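3.2 How people talk about sharing tools

I went into the Plunmont interviews thinking I'd hear a lot about money. You borrow a thing so you don't have to buy it, right? But when I sat down with the transcripts I kept running into manners instead — who asks first, how long is too long, whether you bring the thing back cleaner than you got it. One woman told me she'd bought a second pair of hedge clippers just so she could stop owing her neighbor a favor!

I coded every mention of lending into 2 groups, following Lamrani's advice: "open" loans, with no return date, and "closed" loans, with one. Small household items (scissors, tape, a good screwdriver) were nearly always open. Figure 4 goes with this group.
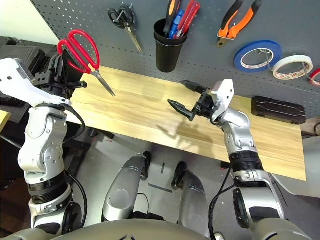
Figure 4. Scissors, a typical small household item.

Closed loans were a different story, and they got people talking. Ladders came up over and over, and so did the pressure washer on Vomura Street, which had its own sign-up sheet by July. I'd asked each person 5 questions and most of them blew right past the list to tell me about that washer (I let them, and I'm glad I did). The older residents tended to name a day for the return, while the younger ones said "whenever" and seemed to mean it. I come back to that gap in Section 4.

Contact: Abdelghani Lamrani, Filov Neighborhood Studies | Print this page | E-mail this page | © Filov | Back to top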